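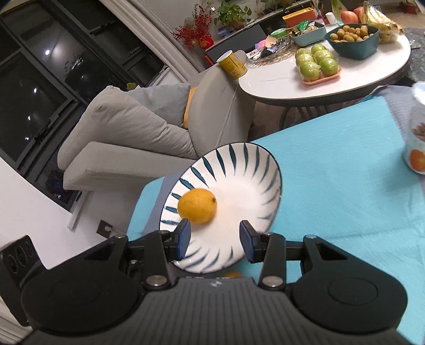 Gum recession is what I get asked most about at the practice, so I'm putting the answers in one place. I'm a dental hygienist and I've been doing this for 14 years. The usual first sign is a twinge when something cold or sour touches the side of a tooth. A lemon like the one on that plate is a fair test of it, though please don't go biting one to find out. If the gum has pulled back, the root is showing, and the root has no enamel over it. Acid and cold get through to the nerve much more easily there.

First question, nearly always: will it grow back? No. Gum that has gone from the front of a tooth stays gone. Swollen gums can shrink back to a healthy shape once they're clean, but that's a different thing and people mix the two up.

What you can do is stop it getting worse. In most of the people I see, that comes down to how they brush and whether there's gum disease underneath.

Brushing. Soft brush, small head, two minutes, morning and night. Hold it like a pen if you tend to press hard. If the bristles are splayed after 2 weeks you're scrubbing.

Electric brushes are fine. Let it sit on each tooth and move it along slowly. People saw away with them as if they were manual ones and then wonder why the canines are sore.

Gum disease. If you bleed when you brush, don't stop brushing there. Bleeding usually means plaque has been left along the edge. Give it a week or two of proper cleaning. If it's still bleeding after that, book in.

Smokers: your gums may not bleed much even when things are bad underneath. Smoking hides it. Please get the pockets measured.

On pockets. We slide a thin probe between the gum and the tooth and read off the depth in millimetres. When you hear us calling numbers out, low is good. Up to 3 is healthy. At 5 we'd want to clean below the gum line and see you again sooner than usual.

Other causes I see: lip and tongue piercings rubbing on the lower front teeth, crowded teeth that sit a bit outside the bone, and thin gums that run in families. You can brush perfectly and still have some recession from the last two.

Sensitivity toothpaste does work for a lot of people, but it needs a few weeks. Spit and don't rinse. You can also dab a bit on the sore spot with a finger at bedtime and leave it.

If that doesn't help, we can paint on a fluoride varnish, or the dentist can put a small white filling over the exposed part.

Grafting. Ekua Aryee asked me this one in the replies. Yes, a specialist can take tissue from the roof of the mouth and stitch it over the root. It's done where the recession is getting worse or you can't keep the area clean. It isn't right for every tooth and it's sore for a while afterwards – mostly the palate, patients tell me.

Thanasis Giannakopoulos asked about oil pulling. I wouldn't bother. It won't bring gum back and it doesn't replace cleaning between the teeth.

For cleaning between, use little brushes where they fit without forcing and floss where they don't. You'll probably need more than one size. Ask at your next check-up and we'll fit them for you.

I'll do dry mouth in February. Replies are open if I've missed something on gums.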